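砖是怎样砌成墙的

走在街上，你会看到很多砖墙。学校的围墙是砖砌的，老房子的烟囱也是砖砌的。一块砖不大，大人用一只手就能拿起来。可是许多砖按照一定的办法摆在一起，就能变成一面墙，站上一百年也不倒。这篇文章讲一讲砖是什么做的，砌墙的人怎样摆砖，还有砖和砖之间那些灰色的线是什么。

砖是用什么做的

最常见的砖是用黏土烧出来的。黏土是一种很细的泥土，加了水以后又软又黏，可以捏成各种形状。做砖的工厂先把黏土挖出来，放上一段时间，再磨碎，加水搅匀，然后用机器挤成长长的泥条。一排钢丝切下去，泥条就变成了一块块泥砖，叫作“砖坯”。

砖坯里还有很多水，不能马上烧。要是马上烧，里面的水变成蒸汽往外冲，砖就会裂开。所以砖坯要先晾干或者烘干，然后再送进窑里。窑是烧砖用的大炉子，里面的温度可以达到一千摄氏度左右。在这么高的温度下，黏土里的细小颗粒会粘在一起，变得很硬，再泡水也不会变回泥巴。

砖在干燥和烧制的时候会缩小一点。做砖的人知道这件事，所以砖坯总是做得比成品大一些。

砖为什么有不同的颜色

红砖里面有铁。黏土里的铁在窑里遇到空气中的氧气，就变成了红色，跟铁钉生锈后的颜色有点像。如果黏土里石灰比较多，烧出来的砖可能是浅黄色的。中国有许多老房子用的是青砖，颜色是灰里带一点蓝。青砖用的泥土跟红砖差不多，区别在烧的最后一步：工人把窑封住，不让空气进去，再从窑顶慢慢渗水下去，铁就不会变成红色了。

有些砖放在窑里离火近的地方，颜色会深一些。同一窑砖，颜色也不会完全一样。砌墙的人常常同时从几堆砖里拿，混着用，这样整面墙看上去就比较均匀，不会一块深一块浅。

砖的六个面

一块砖有六个面，砌墙的人给它们起了名字。最大的两个面在上面和下面，叫“大面”。又长又窄的两个面叫“条面”。两头最小的面叫“顶面”，也有人写成“丁面”。

砖平放着，把长长的条面朝向外边，这样放的砖叫“顺砖”。把小小的丁面朝向外边，砖身伸进墙里，这样放的砖叫“丁砖”。站在墙外面看，顺砖是长的，丁砖是短的。

中国现在常用的标准砖长240毫米，宽115毫米，厚53毫米。这几个数字看起来有点怪，其实是算好的。砖和砖之间要留10毫米的缝。两块砖并排放，中间加一道缝，115加10再加115，正好是240，也就是一块砖的长度。四块砖叠起来，每块再加一道缝，53加10是63，63乘以4是252，差不多是四分之一米。再看长度，四块砖连同四道缝，是250乘以4，正好一米。

灰色的线是什么

砖和砖之间的线叫“灰缝”，里面填的东西叫“砂浆”。砂浆是用沙子、水和水泥拌成的，有时还会加石灰。刚拌好的砂浆软软的，像很稠的粥，可以用刀抹开。过几个小时它会变硬，以后的许多天里还会继续变硬。

砂浆有三个用处。它把砖粘住。它还像一层垫子，因为砖的表面不是完全平的，直接叠在一起，只有几个凸出来的点互相碰着，墙就会晃。另外，砂浆把缝堵上了，风和雨不容易钻进来。

在水泥出现以前，人们用别的东西。有的地方用泥，有的地方用石灰。中国古代有一种砂浆里加了糯米煮成的汤，叫“糯米灰浆”，有些古城墙就是用它砌的，到今天还很结实。

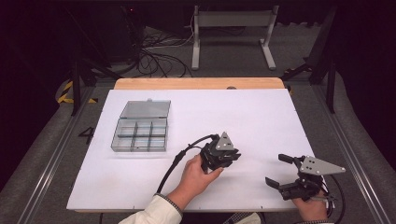
砌筑小知识：错缝

如果把砖一块正对着一块往上叠，竖着的缝就会连成一条直线，从墙顶一直通到墙脚。这样的缝叫“通缝”。有通缝的墙像是几根砖柱子挨在一起站着，推一下，柱子和柱子之间就可能裂开。

所以砌墙的时候要错开。上面一块砖压在下面两块砖的中间，竖缝就断开了。这个办法叫“错缝”。上面的重量压下来，一块砖传给下面两块，两块传给三块，越往下分得越开。

用积木就能试出来。先把积木一块正对一块叠成两排柱子，紧挨着放，用手指轻轻推其中一排。再把积木错开叠成一面小墙，推同样的位置。比一比哪一次更容易倒。

几种常见的砌法

砖的摆法有很多种，每一种都有名字。

全顺砌法。每一层都是顺砖，上下两层错开半块砖。从外面看，全是长条。这种墙只有半块砖长那么厚，常用来做不太受力的墙，或者贴在别的墙外面。

一顺一丁砌法。一层全是顺砖，下一层全是丁砖，再下一层又是顺砖。丁砖伸进墙里，把墙的外边和里边拉在一起，所以这种墙很牢，能承受比较大的重量。

梅花丁砌法。同一层里，一块顺砖、一块丁砖轮流放，上一层的丁砖正好坐在下一层顺砖的中间。这种墙的花样很好看，不过砌起来慢一些，要一直留心下一块该放哪一种。

三顺一丁砌法。先砌三层顺砖，再砌一层丁砖。它比一顺一丁砌得快，也还算结实。

下次路过砖墙，可以看看有没有短砖，短砖出现在哪几层，这样就能认出它是哪一种砌法了。有些新房子的外墙看着像砖墙，其实是在水泥墙上贴了一层薄薄的砖片，那就只能看出花样，看不出墙里面是怎样砌的。

门和窗上面的砖为什么不掉下来

墙上要开门开窗，就得留一个洞。洞的上方没有砖托着，那里的砖靠什么支撑呢？

一种办法是放一根横着的梁，叫“过梁”。过梁可以用石头、木头、钢或者钢筋混凝土做，两头搭在墙上，上面的砖就压在梁上。

另一种办法是砌拱。工人先用木板搭一个弯弯的架子，把砖沿着架子一块一块立着摆好，从两边往中间砌。最后放上去的那一块在正中间，叫“拱顶石”，用砖砌的拱，中间那块也可以叫“拱心砖”。砂浆变硬以后，架子就能拆掉。砖互相挤着，重量顺着弯弯的形状传到两边的墙上。每块砖都想往下掉，可是旁边的砖把它夹住了。

拱会把两边的墙往外推，所以拱的两边要有足够厚的墙。很多桥和城门都用了一连串的拱，一个拱推过来，旁边的拱推回去，只有最边上的两头需要特别厚。

砌墙的人用什么工具

砌墙的工人叫“瓦工”或“砌筑工”。他们最常用的工具是瓦刀和抹子，用来铲砂浆、抹砂浆，瓦刀还能把砖砍断。

水平尺是一根直尺，里面有一支装着液体的小管子，管子里有一个气泡。气泡停在两条线中间，就说明是平的。

线坠是一根细线，下面吊着一个重东西。线总是笔直地指向地面，把它靠近墙，就知道墙有没有歪。

准线是一根拉紧的细绳，从墙的这一头拉到那一头。工人每砌一层，就把绳子往上移一层，砖的上边沿对着绳子放，这一层就是直的。

皮数杆是一根画了许多刻度的杆子，立在墙角。砌墙的人把一层砖叫作“一皮”，杆子上标着每一皮砖应该到多高，窗台在第几皮，过梁在第几皮。

布拉希姆·贝拉达（Brahim Berrada）砌了24年墙。他教徒弟的时候，第一个星期不让他们砌长墙，只砌墙角。他说：“墙角歪一点，拉过去的绳子就歪，后面每一块砖都跟着歪。墙角对了，中间就好办。”

一面墙是怎样砌起来的

第一步是挖基础。墙很重，如果直接放在松软的地面上，过些日子会往下沉，有的地方沉得多，有的地方沉得少，墙就裂了。所以要先往下挖，挖到比较硬的土，再浇上混凝土。在冬天很冷的地方，基础要挖得更深，到土不会结冰的地方。土里的水结冰时会变大，能把墙顶起来。

第二步是试摆。工人先不用砂浆，把第一层砖摆一遍，看看长度合不合适。如果最后剩下一小截放不下整砖，就把每道缝稍微调宽或者调窄一点。

第三步是砌墙角。两头先砌高几层，然后拉上准线，再砌中间。

第四步是一层一层往上砌。铺砂浆，放砖，轻轻敲一敲，把挤出来的砂浆刮掉。天气干热的时候，砖要提前浇点水。干砖会很快把砂浆里的水吸走，砂浆就硬不好了。

第五步是勾缝。等砂浆半硬的时候，用一个小工具沿着缝压过去，把它压实、压光。压成向里凹的形状，雨水不容易停在上面。

一面墙一天不能砌得太高。下面的砂浆还软的时候，上面压得太重，会把砂浆挤出来，墙也容易歪。到了傍晚，工人要把墙顶盖好，防止夜里下雨把砂浆冲走。

一面墙要多少砖

假如学校想砌一个小小的工具房，要怎样知道买多少砖呢？建筑师索尔维格·米德特博（Solveig Midtbø）给孩子们讲课时，用过一个她自己设计的工具房来说明。

她先算墙的面积，就是长乘以高，四面墙加起来。然后减去门和窗的面积，因为那里不用砖。再乘以每平方米需要的砖数。砖有大有小，墙有厚有薄，所以每平方米的砖数也不一样，要查表或者自己画图来算。最后再多加一点，因为搬运的时候会碰坏一些，砍砖的时候也会浪费一些。那个工具房最后算出来要3205块砖。

砖怕什么

砖很硬，但也会坏。最常见的原因是水和冰。砖里有许多很小的孔，雨水会渗进去。冬天水结成冰，把小孔撑大，砖的表面就一片一片地剥落。

有的砖墙上会出现白色的粉末，叫“泛碱”，也叫“泛霜”。那是砖和砂浆里的盐被水带到了表面，水干了，盐留了下来。多数时候它对墙没有太大的坏处，用干刷子可以刷掉一些。

树根和爬藤也可能伤到墙。小小的根钻进旧灰缝里，慢慢变粗，就把缝撑开了。

灰缝往往比砖先坏，这样反而好修。工人把坏掉的砂浆剔出来，填进新的，墙又能用很多年。修老房子的时候，新砂浆不能比旧砖还硬。桑德琳·里维埃（Sandrine Riviere）修过一座有40扇窗的老校舍，那里以前有人用很硬的水泥补过缝。水不能从缝里出来，只好从砖里出来，结果砖的边角都碎了。她的工人花了9个月，把硬水泥一点一点剔掉，换成了石灰砂浆。

词语表

砖坯：还没有烧过的砖。
窑：烧砖的大炉子。
砂浆：填在砖缝里、把砖粘在一起的材料。
顺砖：条面朝外放的砖。
丁砖：丁面朝外放的砖。
通缝：上下连成一条直线的竖缝，砌墙时要避免。
过梁：门窗洞上面的横梁。
勾缝：把灰缝压实、压光。
泛碱：墙面上出现白色的盐。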